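Ondar Help Desk
Ticket 454: Listing photos upload, then vanish from the shop page
Opened by: Catarina Carvalho
Handled by: Babatunde Chukwu
Status: Closed

Catarina Carvalho wrote:

Hello all, and sorry in advance for the length of this, I've never been good at short messages. I run a little shop on Ondar called Cumosby, mostly second-hand necklaces and bracelets, plus the odd thing I've restrung myself. I've been with you since November and until this week I'd had no trouble at all, so please don't take this as a grumble.

On Sun 8 February I sat down with a pot of tea to add photos to my new listings. Each one uploads, the green bar goes all the way across, I get "Saved", and the picture is there in the editor looking perfectly happy. Then I open the shop page and there's a grey square where it should be. If I go back to the editor it's still there! I've tried signing out and in again, another browser, and my sister-in-law's laptop (thank you, Aurora). Same grey square every time. I'm attaching one that does it.

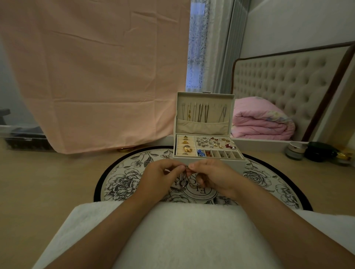 Attachment 1: small piece with thin chain, held up over the rug. Grey square on shop page.

The older listings are all fine, which is what puzzles me. I have a buyer waiting on two of the new ones and I'd dearly like to show her what she's getting.

Babatunde Chukwu replied:

Hello Catarina, and thank you for such a thorough message – please never apologise for length, it saves us asking you everything twice. I've looked at your shop from here and I get the grey squares too, so you can stop borrowing laptops.

Could you try a few things for me, in this order?

1. Open one of the affected listings and look at the name of the photo file. Tell me if it has any accents, brackets or plus signs in it.
2. In Shop Settings, under Pictures, tell me what it says next to "Display copy".
3. Send me one more photo that fails, straight from the folder on your computer and without putting it through the editor first.

Catarina Carvalho wrote:

Right, I've done my homework. The names are just letters and numbers, nothing fancy. Next to "Display copy" it says "Waiting (20)", and it has said that all morning, though I didn't know to look there before. And the untouched photo you asked for: 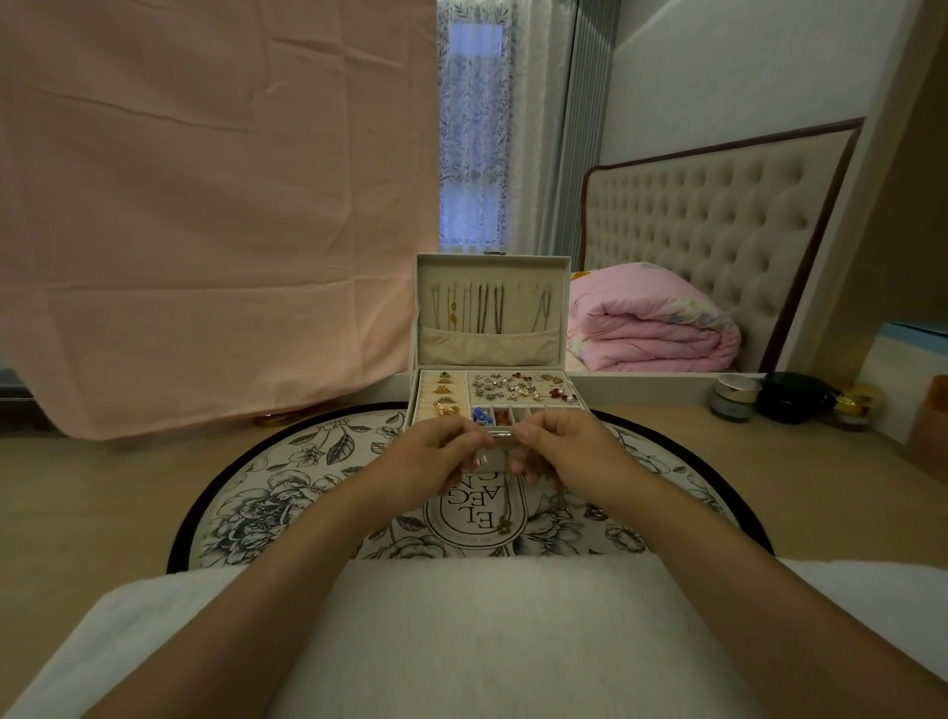

I did also try making a fresh listing with only a title, a price and a photo, in case my long descriptions were upsetting something (I do go on a bit about clasps). It went grey just like the others. Lourenço, my husband, thinks the photos are too big, but he thinks that about everything to do with computers, and the old ones came off the same memory card.

Babatunde Chukwu replied:

That "Waiting" line is exactly what I needed, thank you. When you upload a photo we keep your original and make a smaller display copy for the shop page. The editor shows you the original, and shoppers see the copy. Yours are stuck in the queue and the copies have never been made, so the page has nothing to show.

I've passed this to Benedicta Dankwa, who looks after that side of things. In the meantime, please don't delete and re-upload, as each new attempt joins the back of the same queue.

Benedicta Dankwa added:

Hello both. Found it. One very large file from another shop had jammed the queue, and everything behind it was sitting still, 1,010 pictures in all. I've taken the jammed file out and the rest are moving now. Catarina, yours should be through within the hour. Once they are, please do the following:

1. Reload the shop page with Ctrl and F5 held together, so that your browser forgets the grey squares.
2. Check that "Display copy" now says "Up to date".
3. Open the listing for each new piece and make sure the right photo is on it.
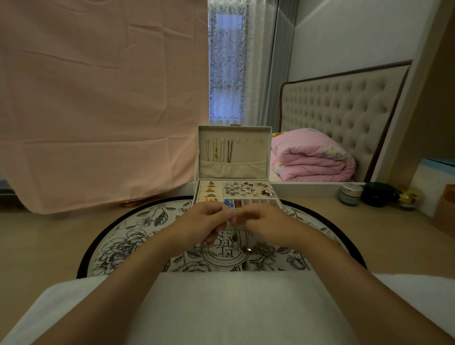 4. If any are still grey, press "Rebuild" once beside that photo and leave it for a few minutes.
5. Delete the test listing you made, or it will show up in your shop with a price on it.

Catarina Carvalho wrote:

Oh, wonderful, they're all there! I had to press "Rebuild" on one of them, and it came back while I was putting the kettle on. The test listing is gone too – somebody had already put it in their basket, so I've written her a little note to explain. My buyer has seen her two and wants them both. Thank you, Babatunde and Benedicta, you've been ever so patient with me.

Babatunde Chukwu replied:

Lovely news, and good luck with the sale. We've added an alert that goes off when the queue passes 500 pictures, so we should hear about it before you do next time. I'm closing the ticket now, but a reply to this message will open it again if anything turns grey.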